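4.3 Towel folding

Folding is the chore most often shown in promotional clips, and it is where we had the most trouble matching published claims to what we measured. The Doolan suite counts a fold as complete when two corners land within a set distance of their targets. It says nothing of wrinkles, of a layer left bunched underneath, or of how long a person had to wait. Under that rule the Rivau policy does well. Under the stricter rule we used at Landa, where the towel must also be fit to put on a shelf, its score drops sharply.

We ran 200 attempts with a limit of 90 seconds each. Most failures came early, at the first grasp. A towel lying flat gives two fingers very little to hold, and the policy often closed on nothing, lifted, and carried on as if it had the cloth. We saw no sign that it noticed. Training on the larger Ovby set (2301 episodes) made the motion smoother but did not cure this.

Figure 2 shows the kind of layout in question, with a plain background that is far kinder than a kitchen counter or a full laundry basket.
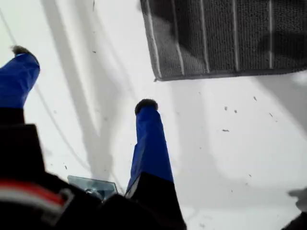

Figure 2. Gripper with blue-covered fingers over a white surface, before contact. The gray striped towel is at upper right.

Given these results, we do not think a claim of household readiness can be supported for folding. Section 5 asks whether wiping fares any better.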